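August, Hultitz bench, hand-held gripper no. 2

Picked up where Enikő left off yesterday. The complaint on the sheet was "drops out of tracking, then jumps". Went through the Retcombe session log first. 1,517 poses recorded, 478 of them flagged bad. The bad ones come in runs, mostly near the end of a reach, so I don't think it's random noise.

Ruled out so far:
Battery. Swapped twice, no change.
Matei build. Rolled back to the July one, same runs in the same places.
Exposure. Fixed it at the low setting and then the high one. High was a bit worse, nothing to explain 478.

Dayana thinks it's the camera mount creeping. She put a paint line across the mount screw and the housing and did 100 open-close cycles by hand. Line was still straight at 100, so I'd call that a weak no. It could still be moving under a knock. The tool was dropped once in July (see Enikő's page, she noted no damage, but she only checked the outside).

Took it out on the floor after lunch and held it up at different angles with the live view running.

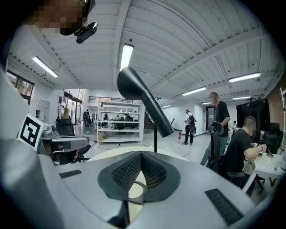
Gripper no. 2 during the tilt check. Finger up, marker at left, ceiling lights in view.

Tracking held while the tool was level. Tipped back so that the view was mostly ceiling, it let go inside a few seconds and came back with an offset. Did it four times, let go three. With the tool level and people walking through, no trouble at all. So the ceiling is the likely part of it -- ribs and beams that repeat, and a lot of lights that look the same. That fits with the end-of-reach runs, where everybody tips their wrist back.

It doesn't explain the offset. After a loss it should come back to the old map and it doesn't. Dayana has asked Flenness whether relocalising is even turned on in our config. No answer yet.

Safety note, and the reason this went up the list: the arm replays these paths. A jump in the log becomes a jump on the arm. On the morning replay it lunged at the table edge and tripped the force limit. Nobody was within reach. Until this is sorted, no replay from gripper no. 2 data, and the speed cap stays at 600 for the other one. I've put tape over the start button and written it on the board.

To do:
Same tilt check on no. 1, same spot, lights on and lights off.
Open the housing and look at the mount from inside (Dayana).
Add a jump check to the replay script so it refuses the file.
Ask Enikő which session came straight after the drop.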